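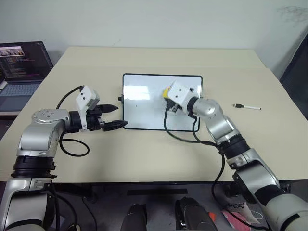
I've had the budget spreadsheet open for so long that my laptop has stopped offering to restore it and just assumes I want it. We're planning the second bench at our little workshop in Mudatville, and my job is to come up with one number that covers everything. You'd think the arms would be the hard part! The arms come with a quote, though. You email the supplier, they email you back, you swallow hard, done. What eats me alive is all the stuff sitting around the arms. Look at that long black cable coming down off the right wrist, across the whiteboard and over the front edge of the table. My first draft of the budget had exactly zero dollars for cables. Zero. I don't know what I was thinking.

So now there's a line for cables, and one under it for cable clips and sleeves, and one called "cables again" for the ones we'll wreck. I put 25 percent on top of the whole cable section and I still think I'm being optimistic.

The whiteboard work has been great for planning, because it's so cheap to run. A small board, a marker, something yellow and squishy, probably to wipe with. That's the shopping list, and it fits in one basket at the drugstore. I went back and forth on whether to buy one board or a stack and landed on 7, mostly so there's a spare when one gets too scratched up to use. (They stack flat. Storage is another line I forgot the first time.)
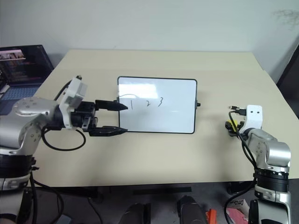

1, 2, 3, with the board standing up.

Standing the board up versus laying it flat sounds like nothing, but it changes what I have to buy. Flat, you need a table. Upright, you need a table and some way of keeping the board where you left it, and I'd like that to be a decent stand that we pick once and stop talking about. Flostik has one I like the look of. Lockyer has one that costs less and ships slower. I've got both in the sheet, highlighted in different colors, and I keep switching which one counts toward the total depending on my mood.

Then there's lighting. Glossy boards throw the overhead lights right back at you, and I have now spent an entire evening reading about diffuser panels. I'm putting them in as a maybe. The maybes have their own tab, which also has a nicer chair, a second monitor and a rolling cart from Clurkus that I want for reasons I can't really defend.

With all the small stuff added up, no arms, no maybes, I'm at $2659. That's nearly double my first guess, and I double-checked it because I didn't want it to be true.

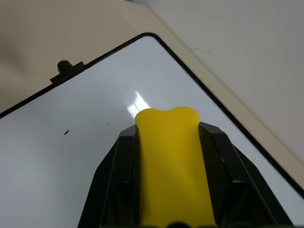 What I'd put in the budget first next time

Consumables, for sure. Anything soft that gets squeezed between gripper fingers goes on the list in multiples, and so do markers. I'm planning on a pack of each per month until I have real numbers to go on.

After that, the table. I left it for last because a table is a table, and then I found out how much the sturdy ones cost to ship. Rounded corners would be nice too, for my hips. I walk into the current one less than I would otherwise.

The order has to go in by October if we want the second bench running before the holidays. I still need to measure the doorway, get a shipping quote on the table and choose between those two stands. If you've bought either one, leave me a comment, please. I'm leaning Lockyer this morning.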